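How to Get Ready for a Living Donor Evaluation

If you have offered to give a kidney to a relative or a friend, the transplant center will ask you to go through an evaluation before anyone talks about a surgery date. The steps are much the same from one center to the next, though the order can change. These notes were put together for people using the Ratlow and Ritby clinics, and your own coordinator's instructions come first if they differ from what you read on this page.

Step 1. Make the first call yourself

The center can't contact you on the patient's word. You have to call or fill in the online form on your own. Expect a phone interview of 49 questions covering your age, height, weight, past operations, medicines and family history. Have your medicine bottles in front of you, including vitamins and anything you buy without a prescription. Painkillers such as ibuprofen matter a great deal to kidney doctors, so say how often you take them even if it is only for headaches.

You don't have to tell the patient that you called. The donor team and the recipient team are separate, and the donor team will not pass on anything you say.

Step 2. Blood type and tissue typing

If the phone interview goes well, you will be sent for a blood draw. At Ratlow this is done on the ground floor and you don't need an appointment before noon. The first tubes are for blood type. Later ones are for tissue typing and the crossmatch, where your blood is mixed with the recipient's to look for a reaction.

A poor match does not always end things. Ask about paired exchange, where your kidney goes to a stranger and your relative receives one from another donor.

Step 3. The 24-hour urine collection

This is the part people get wrong most often, and a wrong collection means doing it again.

Pick a day when you will be at home. On the first morning, empty your bladder into the toilet and write down the time. From then on, collect everything in the jug, day and night. Finish at the same time the next morning by emptying your bladder one last time into the jug. Keep it cold, either in the refrigerator or in a cooler with ice packs. The jug holds more than most people need, but if you pass over 2,000 milliliters you may want a second one, so ask for a spare when you pick up the first.

Don't drink extra water to help things along. Drink what you normally would.

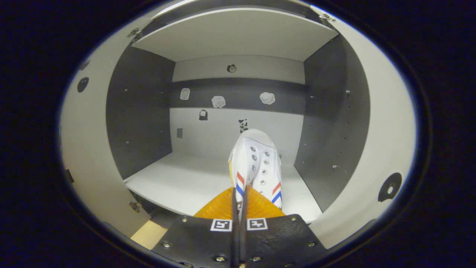 Bring the jug back the same morning you finish. Ritby takes drop-offs at the side entrance from 7 a.m., and the label needs your start time as well as your finish time. If you missed even one collection, tell the lab. They would sooner start over than work from a bad number.

Step 4. The clinic day

Plan on a full day. You will meet a nephrologist, a surgeon, a dietitian, a social worker and an independent donor advocate. There will also be a chest X-ray, an EKG and a CT scan of your kidneys. The scan uses contrast dye, so mention any past reaction to it when you book.

Don't eat for four hours before the scan unless you are told otherwise. Pack a lunch for afterward - the cafeteria line is slow on Wednesday, which is the main donor clinic day. Parking in the Mansilla Street garage is free with a stamped ticket, and the desk on the second floor does the stamping.

The visit with the advocate lasts 60 minutes. This person works only for you. If you have doubts, or feel pushed by family, say so here. You can stop at any stage, and the recipient will simply be told that you are not able to donate.

Step 5. Sort out work and money

The recipient's insurance normally pays for your tests and surgery. It does not usually pay for travel, lost wages or child care. Nithin Nadar, the donor coordinator, keeps a list of programs that help with these costs, and the forms have to be in before you travel. One couple who drove to every visit spent around 700 dollars on gas and motels before the surgery was even booked, so keep your receipts from the first trip.

Ask your employer about paid leave early. Most people with desk jobs are off for several weeks, and those who lift for a living are off longer.

Step 6. Wait for the decision

Your results go to a selection meeting. You will get a call with one of three answers: approved, not approved, or more tests needed. The last one is common. Messages and results also show up in the Nirkix portal, sometimes before the call, so try not to read too much into a single lab value until someone has gone over it with you.

If you are not approved, ask for copies of everything and take them to your regular doctor.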